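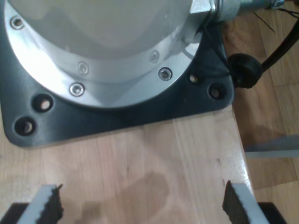

Arm halts with a joint fault when lifting a network plug

Posted by Notstead Workshop Desk
Our bench arm stops with a joint fault when it raises a small ethernet plug. The fault occurred 26 times in April, always on the way up. The supply has been tested and no error is logged when the gripper is open. Advice on the likely cause is requested.

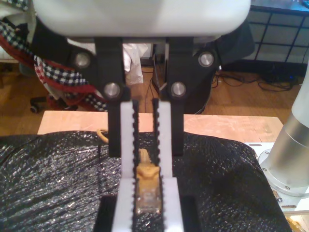

Ethernet connector held between the toothed fingers.

Egan Support
Please isolate the power before touching the arm. Check that every base screw is tight, then that the cable at the base has slack through the full turn. On our Adum unit, a strained cable gave the same fault at 46 degrees of rotation. Do not clear the fault and restart with a hand near the fingers. If it returns after both checks, take the arm out of service and report it to the supplier.

cotard_lab
Ours did this too. Lowering the speed fixed it.

Notstead Workshop Desk
Thank you. The base screws were tight. The cable was under strain at one end of the turn and has been rerouted. The arm remains off until a second inspection is complete.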